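Brundmont opens orders for the Astura hand and table-top work cell

May 2020

Brundmont has opened orders for Astura, a five-part kit that lets small firms and teaching labs set up a robotic hand and arm at an ordinary table. The kit is sold as one package and comes with the control software, mounting hardware and a year of support.

Astura is meant for work with everyday objects of mixed shape and stiffness. Many of the firms that came to Brundmont over the past two years wanted to try handling tasks on goods they already sell or pack, and found that a two-jaw gripper needed a new set of jaws for almost every item. The Astura hand has jointed fingers and a thumb, and the same hand is used for the whole range of goods.

"Our customers bring in a box of whatever is on their shelves," said Thulani Nkuna, product manager at Brundmont. "Some of it is hard, some of it is soft, and some of it opens and closes. They want to know by the end of the afternoon which items are worth automating and which are not. We built the kit for that afternoon."

The kit is supplied with a set of starter routines for picking, placing, turning and holding. Each routine can be changed from a laptop. Users who do not write code can guide the arm by hand and save the positions. Users who do can work through the programming interface, which is documented in full and included in the price.

Spectacles and their cases are among the goods used for handling work with the hand, together with food packs, small boxes and toys. 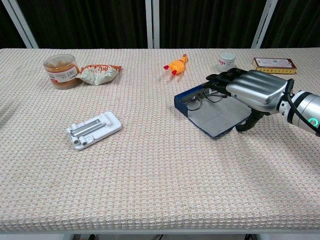 The robotic hand holding an open glasses case, with the glasses inside.

Before release, the kit was tried by Smits, a packing firm that handles small orders for online shops. Smits ran it on 258 different products from its own stock over the winter. The firm reported back every fortnight, and several changes were made as a result, including a longer cable between the arm and the controller and a simpler way to limit finger force on fragile goods.

"We had it running on the second day," said Lies Van Rooij, operations lead at Smits. "Thin items lying flat were the hardest for us and some of them still are. Boxes and jars were fine early on. The force setting was buried three menus deep in the first version and we asked for it to be moved. It is now on the main screen."

Brundmont lists thin flat items, wet goods and anything over 2 kg as outside the recommended use of the kit. A full list of tested product types is given in the user guide.

Delivery takes 41 working days from order. Set-up can be done by the customer with the printed guide, or by an engineer from Flelard, which is handling installation and repairs. Flelard also offers a one-day course for up to six people, held at the customer's site or online.

"Most of the questions we get are about mounting and table height," said Arash Ranjbar, service manager at Flelard. "We ask people to send us a photo of the table and its measurements before we ship anything."

Spare fingers and cables can be ordered separately under part group 616. Existing Brundmont customers can add the hand to an arm they already own, subject to a compatibility check.

A second release of the software is planned for November and will be free to all registered users.

For prices, demonstrations and press enquiries, contact Gráinne Mac Giolla at the Brundmont press office.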